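Gorwood peel-and-stick wallpaper, 17-inch roll
Reviewed 2026-03-16

Gorwood sells this vinyl through Hunderport in 15-foot rolls. The film is matte, with a printed grid on the backing paper. I used it on primed drywall and on painted board.

The grid is accurate, and cuts made along it stayed square over the full drop. Adhesion is moderate at first and firms up overnight. During the first hour a panel can be lifted and reset without stretching, provided the room is near 70 degrees. In a colder room the film stiffens and the corners lift.
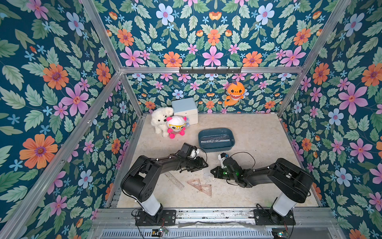

Large floral on a teal-blue ground, carried across three walls.

Pattern matching is the slow part. The repeat is long, so expect waste on short walls, and buy one roll more than the calculator suggests. Inside corners should be cut and overlapped slightly - wrapping a full sheet around the angle leaves a bubble that returns after smoothing.

The supplied squeegee is too soft. I replaced it with a felt-edged one from Custura and had fewer creases. Removal from the board after 2 weeks left no residue. On the drywall it took a small patch of primer with it.

Good print, fair adhesive, poor squeegee. Check that all rolls carry the same batch number before opening them.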